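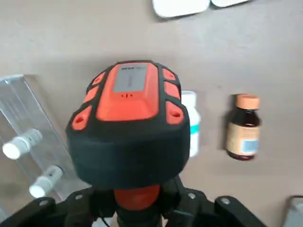
Ghada Karaki asked after the January session whether a rubber surround makes a handheld unit safe to drop, and whether the raised pads at the sides could be left out to save weight. Both points are taken up in these notes.

February 2021
Prepared by Gyula Kozma, Plimora Technical Institute

Unit 10: Housings for Portable Equipment

1. Rubber surrounds
A surround spreads the force of a fall over a wider area. It does not remove that force. Students should not describe a housing as safe to drop unless the height, the floor surface and the number of falls are stated. In the course exercise the height is 100 cm and the floor is bare concrete.

2. Raised pads
Most falls end on a corner or along a side. The orange unit has three pads on each side of its black surround, and the lowest pad on each side is the largest. Pads that stand above the surface meet the floor first and can also serve as grip points. Removing them saves little weight. The Wukberg worksheet gives 275 g for the full housing and asks for the share taken up by the pads.

3. Color
Orange against black is easy to find on a crowded bench or in long grass. Color has no effect on strength and earns no marks in the strength section.

4. Assignment
Sketch a housing for a handheld meter, seen from the top. Mark each pad and give its height above the surround. Written answers are limited to 30 lines. Sketches are to be left in the Luteck room tray.

This site uses cookies to remember your settings. Accept | Manage preferences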